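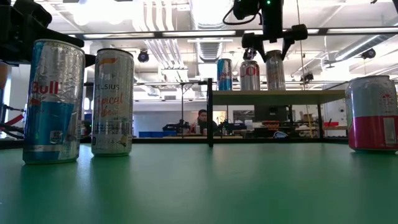

People wanted to put drink cans on a shelf (paid)

Darnby is looking for adults to take part in a study of how people sort, find and shelve canned drinks. It is dull work for an evening and we'd sooner say so now. If you have ever signed up for a "fun taste panel" and spent an hour filling in boxes, you'll understand why we are wary of the word fun. There is no tasting.

Why we are doing it

The packaging trade is very sure of itself. Shoppers find a drink by its color, we are told, or by its shape, or by the logo, depending on who is selling the redesign. Our client, Moroz, has paid for three reports on this over the years and the reports disagree with each other. Hanna Pylypenko read all of them and couldn't find one that had asked people to handle a can. They were shown drawings on a screen.

So we're using real cans on a real table. We may find out very little. A Red Bull can and a Celsius can are both slim and both have plenty of silver on them, and it is quite possible that people tell them apart without trouble and the whole question was never worth asking. We would publish that too.

What you would do

You stand at a table with a green top and a low raised shelf toward one corner. The session leader reads out a drink or a rule, such as "energy drinks on the shelf, everything else stays on the green," and you move the cans to suit. Then the rule changes. Some rules are vague on purpose. When you ask what we meant, the session leader will say "whatever you think is right," and will go on saying it, and people find this annoying. 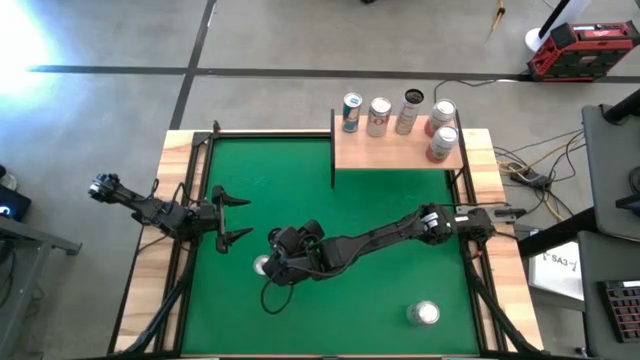 This page was last changed in February.

Expect to be on your feet throughout. The floor is bare concrete, so wear shoes you trust. The shelf is small and fills up quickly, and where you put a can when the shelf is crowded is one of the things we write down. Please don't bring your own drinks into the room. A previous group did, and we lost a session to arguing about which can belonged to the study.

Ruby-Lee Doolan runs the sessions and Lợi Vũ takes the notes. You won't be scored and there is no right arrangement. You may have heard this before from people who were in fact scoring you. Ask to see your own note sheet at the end and we will show it to you.

Who can apply

Anyone over 18 who can stand for an hour and pick up a drink can with either hand. You don't need to like energy drinks or buy sparkling water. We would be glad to have more people who never look at this stuff, because the ones who answer calls like this tend to have opinions about seltzer.

Glasses and contact lenses are fine. Tell us if you are color-blind. We do want you, and we would like to put you in a session with the others who have told us the same.

Please don't apply if you work in packaging or advertising, or if you've taken part in a shelf study for Asard. They taught people a sorting method and it is hard to unlearn.

What we are curious about

Mostly the reading. Designers assume you read the name first. On the Celsius can the name is printed below a curved orange band, and the band is a good deal bolder than the lettering. Put it next to a Spindrift can, with its name in dark raspberry red, and we honestly disagree among ourselves about which one a tired person picks up first. Hnat Shevchuk says the red lettering. Lợi says whichever is closer to your hand, and that the rest is sales talk.

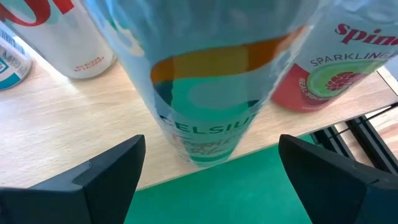
Pay and hours

The rate is $13 per session, plus your bus fare if you keep the ticket. We know it's low. It is paid when you leave, whether or not you finish.

Sessions start at 4 p.m. and last an hour. You can do one or several, up to a limit of 4. After that you know the cans too well to be any use to us.

Where and how to apply

Room 1517, Clullbridge building, side entrance. The front desk will tell you the room doesn't exist; take the elevator anyway.

Write to Olesia Derkach at the Darnby office with your name, the weeks you can manage, and the last canned drink you bought, if you remember it. "I don't remember" is a perfectly good answer. We don't need a résumé, and please leave out the paragraph on your passion for consumer research.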